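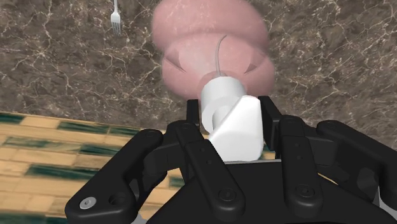
Fig. 1. Simulated tabletop, marble counter with woven-pattern surface at lower left. White part held between the two short fingertips.

Home | Projects | Notebooks | Equipment | People | Contact

Simulation Notebook, Manipulation Group
January 2026
Reading time: 4 min
Entry by Maëlys Joly. Read and initialed by Hazem Badawi.

Purpose of the session

To continue gathering grasp examples for the Sinaga training set, using the multi-fingered hand and the dark marble counter. The set is intended for the Umudthorpe partners, who will train on it without access to our simulator. Every example must therefore stand on its own, with its labels complete.

Setup

The scene file is the one prepared by Tadhg Horgan in September, with the fork left in its original place on the counter. The viewpoint is fixed behind and just above the palm. The hand model has not been changed. Motion blur was switched on for the whole session, at the request of Darragh Heffernan, who wishes to know how much of it the learner can bear.

The operator drove the hand with the Garnisa glove. Ismail Amrani operated for the first half and I took over for the second. We kept to the same instructions: approach, close, hold, lift, set down, release. An example is saved only when all six stages have been marked.

Record

826 attempts were started. 81 were rejected at the desk, before any replay. Most of the rejected attempts were stopped by the operator during the approach, when the hand had come in at too steep an angle and there was no point in going on. The remainder had a missing stage mark. I have kept the rejected files in a separate folder and request that they not be deleted until Hazem has looked at them.

The glove drifted twice. On both occasions the left fingertip closed slightly ahead of the right, and the operator began to make up for it without noticing. Recalibration takes around 15 minutes. The files made between the first sign of drift and the recalibration carry the note "glove" in the comment field.

Observations

1. Blur. In Fig. 1 the pink object above and behind the white part is heavily smeared, to the extent that the marble shows through its edges, while the white part and the hand remain clear. The automatic labeler draws a box around the whole smear. Ismail prefers a box around the densest portion only. I have left the labeler as it is and marked these cases for review — a decision is needed before the next batch, as the two kinds of box should not be mixed.

2. Thin items. The light-gray strand rising from the top of the white part is lost where it meets the blur. The labeler stops the strand at the last point it can find. I propose that we accept this and add a "fades out" flag. Tadhg would prefer to take the full length from the scene file, on the ground that the simulator knows where the strand ends. My concern is that the learner would then be graded on something absent from its input. To be discussed.

3. Hidden contact. From the present viewpoint the lower body of the white part goes down between the black fingers and cannot be followed further. The contact labels for that region come from the physics log alone. They should be given a different name from the contacts that can be checked by eye at the two fingertips.

4. Background. The pale veins in the marble are fine and numerous, particularly on the left side and toward the upper right. The edge finder returned false edges in both areas. Skindham supplied a plainer counter texture last year, and it may be worth running a short comparison with it. The marble should stay in the set in any case.

Replay check

Hazem selected 3 examples for a full replay on the second machine. Two matched the original within tolerance. In the other, the part settled lower in the grip than it had the first time. The random seed had not been written to the header. I have corrected the export script, but files exported before the correction will need the seed added by hand from the session log.

Outstanding

Darragh: written ruling on the box rule for blurred objects.
Tadhg: seed values for the earlier files; copy of the plainer texture to the shared drive.
Ismail: glove calibration log, with times.
Myself: new contact names in the label guide, and a note to Umudthorpe that the guide has changed.

The glove is back in its case. The left index sensor should be looked at before anyone uses it again.

This site uses cookies to remember your settings. Accept | Decline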